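Getting grey marks off white bowls and plates

Home > Kitchen > Crockery care

White glazed crockery picks up grey lines over time, mostly in the bottom of bowls and the middle of plates where cutlery gets dragged. They look like scratches, and plenty of good bowls go to the op shop on that account. Most of the lines are a thin deposit of metal sitting on top of the glaze. Stainless steel is softer than a properly fired glaze, so the spoon wears and the bowl keeps a trace of it.

The method below works on stoneware and porcelain with a gloss or satin glaze. It will help a little on matte glazes, which hold marks much more stubbornly. Don't use it on anything with gold or silver trim, decals you can feel with a fingernail, or hand-painted decoration on top of the glaze.

Allow 20 minutes for a first bowl. After that they go faster.

What you'll need

Bicarb soda
Cream of tartar
A powdered or cream cleanser meant for ceramic cooktops or stainless steel (check the label says non-scratch)
Two soft cloths and one non-scratch sponge
An old soft toothbrush
Dishwashing liquid and warm water
Rubber gloves
A towel or a pale board to work on

Skip steel wool, green scourers, sandpaper and melamine sponges used dry. Any of those can dull the shine, and a dulled patch marks more easily than the original surface did.

Step 1. Wash and dry the bowl

Wash with hot water and dishwashing liquid, paying attention to the foot ring underneath, then rinse and dry completely. Grease stops the paste from gripping, and a wet bowl makes it hard to tell a mark from a shadow. If there's baked-on food, soak it overnight and start the next day.

Leave the bowl to stand for a few minutes after towelling. Unglazed foot rings hold water, and the drips run straight back into the area you're trying to look at.

Step 2. Work out what you're dealing with

Take the bowl to a window or put a lamp low and to one side. Tilt it slowly so the light moves across the inside. Check for four things.

Metal marks are grey or silvery, often curved, and you can't feel them with a fingernail. These should come off.

Scratches catch the nail. They may have grey metal packed into them, in which case cleaning will make them fainter without removing them.

Crazing is a net of very fine lines under the surface. It tends to go brown or grey as tea, coffee or sauce works into it. The glaze has cracked and there's no cleaning that out. Keep a crazed bowl for fruit or keys.

Pinholes and dark specks are from the firing. They're small, usually round, and were there when the piece came out of the kiln. A speck of iron in the clay can come up nearly black. Leave these alone, scrubbing does nothing except wear the glaze beside them.

Handmade pieces take a bit more looking. The wall thickness changes, the rim may be a little out of round, and glaze pools in the bottom so the white can shift in tone from one side to the other. A plain white surface underneath makes this easier, as a coloured tablecloth throws its own tint up into the glaze. Raising the bowl on a flat disc or saucer gets it clear of any grit on the table.

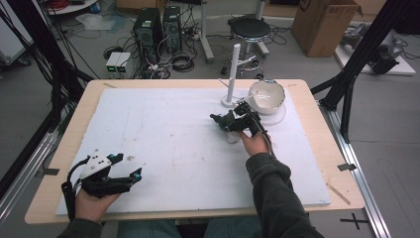

Step 3. Test a small area

Choose a spot on the outside near the foot. Put a dab of cleaner on a damp cloth and rub for 15 seconds with light pressure. Rinse, dry and look at it under the lamp. If the patch has lost its gloss or there's colour on the cloth, stop. Grey on the cloth is fine if the spot had a metal mark on it.

Test every different glaze separately. A set bought together may still have come from more than one firing, and older sets that have been topped up over the years nearly always vary.

Step 4. Start with the mild paste

Mix two parts bicarb soda to one part water until it holds its shape on a spoon. Spread it over the marked area with your fingers and leave it for five minutes. Then rub in small circles with a damp cloth. Keep the pressure even and turn the bowl as you go.

Rinse and check. Light marks may be gone at this point. If they've faded but not disappeared, repeat once before going on to anything stronger.

Step 5. Move to cream of tartar

For marks that haven't shifted, make a paste with a tablespoon of cream of tartar and just enough water to wet it. It's mildly acidic and a bit grittier than bicarb. Apply it in the same way, leave it for ten minutes, and rub.

Rinse the bicarb off fully before you do this. The two fizz together and cancel each other out, which looks busy and cleans nothing.

Use the toothbrush in the tight curve where the wall meets the bottom. This is the part a spoon hits most often and the part a cloth tends to ride over.

Step 6. Use a commercial cleanser if needed

Put gloves on and open a window. Wet the bowl, add a small amount of cleanser and work it with the damp sponge for a minute or so. Follow the label for how long it can stay on. Some contain oxalic acid, which is good at lifting metal but needs a very thorough rinse and shouldn't be mixed with bleach or any other cleaner.

Don't use these on unglazed clay, including the foot ring. Bare clay soaks up the cleanser and it's hard to get out again.

Step 7. Rinse, wash and dry

Rinse under running water until no residue comes up on your fingers. Wash again as normal with dishwashing liquid, rinse again, and dry with a clean cloth. Check under the lamp one last time. Dried cleanser shows as a white haze and is easy to miss on a white bowl, so run a dark cloth around the inside.

Keeping the marks from coming back

Worn cutlery marks crockery more than new cutlery does. Look at the underside of your dessert spoons. If the tips are flattened or have a burr, those are the ones doing it. Bamboo or plastic spoons are worth using for mixing and mashing in a bowl you care about.

Don't stack bowls with unglazed feet straight on top of each other. The bare ring is rough and will grind a circle into the one below. A round of felt, paper towel or thin cardboard between each is enough.

In the dishwasher, leave a finger's width between pieces and keep metal utensils in the basket. Bowls that touch will rattle against each other for the whole cycle. Aluminium baking trays are a common source of grey smears, so wash those by hand.

Common questions

Can I use toothpaste?
Plain white paste works on light marks. Gel types don't do much. Whitening pastes vary in how abrasive they are, so test first.

Does vinegar work?
It removes hard water scale, which can look like a grey bloom. It has little effect on cutlery marks. Don't leave it sitting on older or decorated glazes.

Is a marked bowl safe to eat from?
Surface marks on an intact glaze are cosmetic. Stop using a bowl for food if it's chipped inside, heavily crazed, or the glaze is flaking.

How often can I do this?
Once or twice a year is plenty for everyday bowls. If the marks are back within a month, the glaze is probably a soft one, and it's better to put up with them than to keep rubbing.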